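**Gripper comparison, progress report for May**
Prepared by Yara Rizk for the Gristmont program office

Work this period went into the hand-held side of the project. We are comparing two finger sets, Stokholm and Karaki, on the same household handling tasks before we commit either one to the arm. The plan you approved called for 12 tasks. We have finished recording on 8 of them with both finger sets, and the remaining four are set up but not yet run.

### Finger sets

The Stokholm fingers are wider and softer at the tip. They do well on anything round and heavy, and operators get used to them quickly. They are poor in tight spots, and on two of the tasks the operator had to come in from above when a side approach would have been quicker. The Karaki fingers are narrower and get into gaps more easily, but they slip on smooth plastic unless the operator squeezes harder than we would like. We have asked for a second pair with a rubber facing.

### Pump bottle task

The pump bottle has given us the most useful results so far. It is tall for its width, the body is smooth and the collar is shiny, so it tests the grip and the camera together. We do this one with two hand-held grippers.

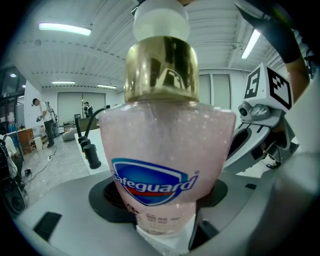 *Photo: Gristmont project files. View from the camera on one gripper, with the second gripper and its marker cube at right.*

The ring holder keeps the bottle upright at the start of each run, and we intend to keep it for the remaining sessions. The wide lens is staying too. It bends everything near the rim, but it keeps the other gripper in view during close work, and the narrower lens we tried in the first week lost it too often. The cost is that tall objects run out of the top of the picture at short range. For the pump bottle that means the cap, and the cap is the part we most want to see during a press. We will try tilting the camera mount up before spending money on a different lens.

Marker tracking dropped out on some runs when the operator's wrist turned far enough to hide both usable faces of the cube. Moving the cube forward on its bracket is the first thing to try.

### Controllers

The Pudby controller arrived late and has been bench tested only. It reads finger position without trouble. We have not compared its timing against the old unit and I would not draw anything from the bench results yet.

### Next period

- Run the last four tasks with both finger sets
- Fit the rubber-faced Karaki pair and repeat the pump bottle task, 20 runs per set
- Test the tilted camera mount and the new cube position
- Start the Pudby timing comparison

### Budget and schedule

Spending is within the approved amount. The rubber-faced fingers will come out of the parts line. The late controller has pushed the timing work into next period, and I am not asking for an extension at this stage. If the bracket change doesn't fix the tracking, I will send a short note with options and costs before we order anything.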